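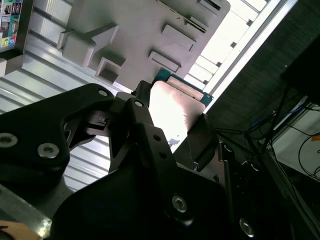
The Farina passerelle has been revised by the Ustoler yard, and the new pattern is being fitted to boats as they come through the Groltevville shed. It replaces the folding type supplied with the first 17 hulls. Owners of those boats can have the new unit fitted to the existing transom opening without glass work, provided the backing plate is sound. The main change is in the fixings. The old hinge carrier was held by slotted countersunk bolts, which were hard to reach with the platform lowered and easily spoiled by the wrong driver. The new carrier uses hex-socket screws throughout, with heads of the same general kind as the three silver ones on the black bracket in the photograph, and can be taken off with an ordinary long key. A silver head on a black part also shows up well in a dark locker.

## What changes on board

The stowed unit sits in a cassette under the aft deck, on the port side, as before. Closed length is now 226 cm, a little shorter than the old type, and the space gained at the forward end gives room for a proper drip tray with its own drain. The old arrangement let water from the planks run down into the lazarette. Owners who have been keeping a bucket there will be able to remove it.

The hydraulic ram has moved from the centre line to the outboard side of the cassette. The hoses are longer in consequence and follow the deck edge, clipped at the frames. They should be checked for chafe where they pass the mooring locker, particularly on boats that carry heavy stern lines. The power pack itself is unchanged, and the oil is the same grade as the steering.

Treads are teak on a light alloy frame. The yard will also supply a synthetic deck finish at the same price. It is heavier, it gets warmer underfoot in full sun, and it needs less scrubbing. Both finishes are screwed down from below and either can be changed later.

The handrail is a wire and stanchion set, stowed separately in a canvas roll. The stanchion sockets are now blind -- the old through-sockets collected grit and drained on to the quay.

## Loads

The yard test was carried out with the unit fully extended and level, using a static load of 492 kg at mid-span. This is a test load and should not be read as a working figure. The working limit is marked on a plate at the inboard end and assumes one person on the planks at a time. Luggage should be carried across in separate trips.

Loading the outer end on to a quay is permitted if the wheels are free to roll. It is not permitted with the wheels chocked. A boat of this size moves a good deal on its lines in a harbour with passing traffic, and a chocked passerelle will put the whole of that movement into the hinge carrier. Most of the bent carriers returned from the first boats had failed in this way.

## Control box

The relay box used on the first pattern has been dropped. Trudley now supplies a small sealed controller with soft start, a stall cut-out and a slow lowering mode for use if the main battery voltage is low. It takes the same plug as the old box. Boats with the early handset will need the newer one, as the two do not share a signal.

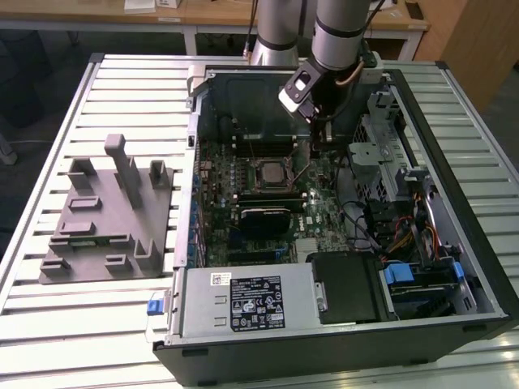
*On the bench: desktop tower on its side with the panel off, gripper above the motherboard.*

Settings are held in the controller when the batteries are isolated, so there is nothing to enter again in spring. The end stops do need to be taught once after fitting. With the boat on her berth and the quay clear, hold the extend and retract keys together until the lamp flashes, then let the unit run out and back without touching the handset. If anything stops it on the way, start again from the closed position.

The manual release is now behind the port steering flat panel. It was formerly under the cassette and could not be reached with the unit jammed half out. Turn the release anticlockwise, push the passerelle home by hand, and close the valve before lashing it. Two people are needed for this.

## Ordering and fitting

The retrofit kit contains the cassette, frame, treads, ram, hoses, controller, handset and fixings. Its part number is 579 in the yard list. The backing plate is not included and should be inspected before an order is placed. To do this, empty the aft locker, remove the lining and look for brown staining around the bolt holes. A plate with light surface marks can be cleaned and bedded again. One with soft core behind it needs repair first, and the yard will quote for that separately.

Fitting is done ashore or afloat, stern-to, in the Groltevville shed. The shed is closed to refit work in August, and boats booked for September are taken in the order in which kits were paid for. Owners fitting the unit themselves should ask for the drilling template, which is printed full size and must be laid flat overnight before use -- it comes rolled and will not lie true otherwise.

Old units may be left with the yard. The ram and the wheels have some value as spares for boats keeping the first pattern, and a small credit is given where both are in working order.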